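3.2 Setup and upkeep of the simulated cell

All trials were run in one simulated cell, built in the Vumora simulator and kept under version control together with the control code. The cell has a table, two gray walls, a wall shelf, and the objects for the task. In the kettle task the arm must pick up a red electric kettle and set it on its round black base. Kettle and base are separate bodies, and at reset the kettle stands upright on the table behind the base (Figure 2).

The kettle model came from the Brundik object set. Its original collision mesh was a single convex hull, which filled in the hollow under the body and kept the kettle from sitting down over the raised hub of the base. We replaced it with 12 smaller convex parts. The visual mesh was left alone, so the faceted shading on the body has no effect on contact. 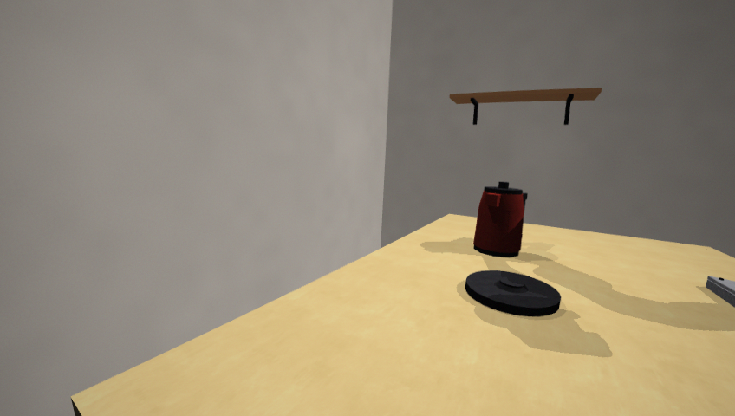
Figure 2. Kettle task at reset. The kettle is off its base and the wall shelf is empty.

The base needed more care. In the first version it was free to slide, and a light touch from the kettle rim was enough to push it out of reach. Raising the friction of the tabletop helped, but it also changed how the kettle behaved when it was dragged. We went back to the first friction value and gave the base more mass instead. The shelf is fixed to the wall and takes no part in this task; it is used in the storage task of Section 3.4.

The cell was checked each time the simulator or a model file changed. The check loads the reset state, lets the objects settle with the arm parked, and compares their poses with stored values. A shift of more than 2 mm in any object stops the run. Over the project the check was run 158 times. It failed up to 12 times, depending on whether repeated failures from the same change are counted separately. Most of the failures traced back to a new default contact margin that came in with the October release. Setting the margin by hand in the scene file cleared them.

Lighting was set once and then locked. The lights give soft, overlapping shadows on the tabletop, and early policies trained with a single hard light did poorly when we switched to this setup. Those policies are left out of the results in Section 4.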